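3.2 Programming and audience questions

We coded every session in the printed programs of the Kistville and Gostbridge writers' festivals, 262 in total. Sessions for children and publishing workshops were kept in the set, but 24 cancelled sessions were removed, leaving 238 for analysis. Each was assigned one primary theme by two coders, who settled disagreements by discussion.

Labour was the primary theme of 19 sessions. Five of these dealt with automation in the home, mostly through recent fiction, and drew longer question periods than the panels on writers' pay. Audience members tended to ask about housework and aged care before they asked about the books. Figure 1 shows a rendered humanoid robot with its gripper on a paper towel roll.

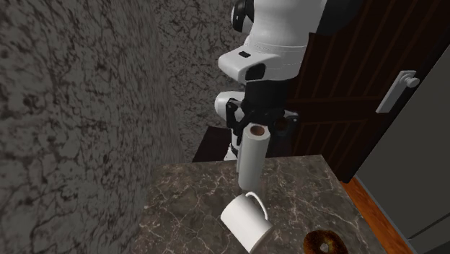

3.3 Moderation and disagreement

Moderators at Gostbridge received written guidance on contentious topics in June, while those at Kistville relied on a short briefing by phone. Open disagreement between panellists was more common at Kistville. We do not attribute this to the briefing alone, as the Kistville panels were larger and included more local writers. Several moderators told us they would have favoured fewer guests and a longer question period.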